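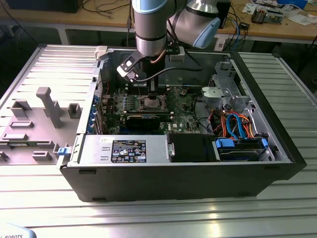
Washing and Storing Soccer Kit at Home

These tips cover jerseys, shorts, socks, shin guards, boots and gloves for a household with one or more players. They assume a standard washing machine, a utility sink and a hook or rail where things can hang overnight.

Before the wash

Empty the bag the same evening. A closed bag keeps sweat and field moisture against the fabric, and the smell sets in by morning. If there is no time for a full load, hang everything over a rail and leave the bag unzipped.

Let mud dry before touching it. Wet mud pushes deeper into the knit when rubbed. Once dry, shake the garment outdoors and brush it with a soft nail brush, working in one direction.

Turn jerseys and shorts inside out. Printed numbers and badges rub against the drum otherwise, and the edges begin to lift. Close any zippers on training tops.

Grass stains

Mix one part white vinegar with two parts cold water. Dab it on, wait 15 minutes, then work in a little liquid detergent with a fingertip. Rinse cold. Repeat once if the green is still visible. Test colored jerseys on an inside seam first. Do not use chlorine bleach on polyester, and never combine it with vinegar.

Blood should be rinsed in cold water as soon as possible. Warm water fixes it.

Machine settings

Cold or 30 °C, gentle cycle, medium spin. Use half the usual amount of detergent. Synthetic jerseys hold on to excess soap, and the residue traps odor. Leave out fabric softener, which coats the fibers and reduces their ability to move sweat.

Wash goalkeeper jerseys with padded elbows separately from hook-and-loop straps of any kind. One loose strap can pull threads across an entire load.

Air dry on a hanger, out of direct sun. If a dryer is the only option, use the no-heat setting and check the print every few minutes.

Shin guards and sleeves

Wipe the shells with warm water and dish soap. Sleeves and ankle pads can go in a mesh bag with the socks. Stand the shells on edge to dry so that air reaches the foam side.

Boots

Remove the laces and insoles. Knock the soles together outdoors, then clear the studs with an old toothbrush. Stuff the boots with newspaper and change it after an hour, then again before bed. Keep them away from radiators. Heat hardens the glue line and the sole can separate at the toe.

Screw-in studs should be taken out once a month during the season. Put a trace of petroleum jelly on each thread before refitting, and tighten by hand with the key until firm.

Goalkeeper gloves

Rinse in lukewarm water, palms up. Press the water out toward the fingertips without wringing. Hang by the wrist strap at room temperature. Latex palms stored bone dry tend to crack, so dampen them lightly before the next use. Do not store the gloves palm to palm.

Off-season storage

Wash everything once more, even items that look clean. Fold jerseys with a sheet of plain tissue between printed areas. A lidded bin that holds 3 full kits is a workable size for a closet shelf. Label the end of the bin with player and size, and check the contents in April, while there is still time to replace what no longer fits.

Page maintained by Ladi Aliyu, Cutville.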